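Getting a copy of the collision report after a road accident
Community Help > Roads and Police > Reports and records

Posted by Prinska
November 20, 2024

Good evening to all. In June my brother was hit by a van at the junction near the Vandach bridge. He was on his bicycle. The police came and took the names, and the officer gave him a small card with a reference on it. Now the insurer of the van driver asks for the full collision report and says that without it they will not continue. I telephoned the station two times. The first person told me to apply online, the second person told me that only a solicitor can apply. Which is correct? Also, the card says "damage only", but my brother had a broken wrist. Can this be changed after so many months? He has the hospital letter. I would be thankful for clear steps, as English is not our first language and the form is long.

Selvanayagam
You can apply yourself, I did it last year for my wife. On the form you choose "person involved" and not "representative". If you fill it in for your brother, he must sign a short letter saying that he permits you. Put the reference exactly as it stands on the card, with the letters in front. I forgot the letters and the form came back after 12 days.

In my case the fee was 61 pounds for the full report, and a short extract with only the names and the insurers was cheaper. Ask the insurer in writing which one they need. Mine was satisfied with the extract.

For the "damage only", write to the collision records office and not to the station. Send a copy of the hospital letter and keep the original at home. Mention the date of the accident and the date when he was first seen by a doctor. They added a note to the record for us. They did not change the first page, but the insurer accepted the note.
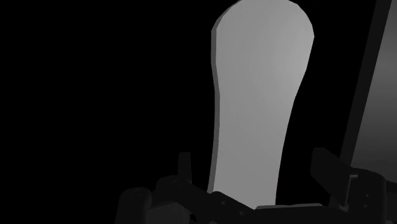
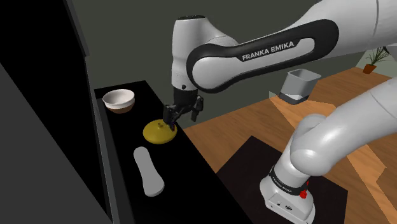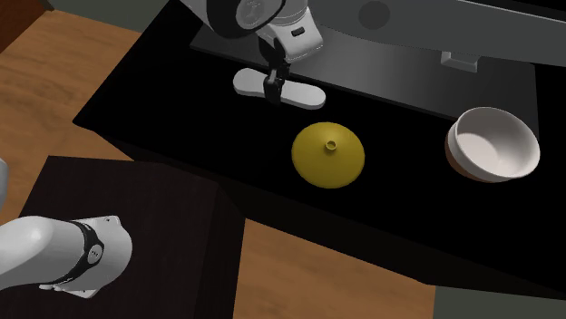

Shafiq Bandara
I agree with most of this, but please do not wait for the report before you write to the insurer. Send them the reference now and say that the report is requested. Mine gave me 30 days more when I asked. If there was a camera at the junction, ask about that also, the pictures are often not kept for long.

Vidis
same problem here, the station never answers the phone. try early in the morning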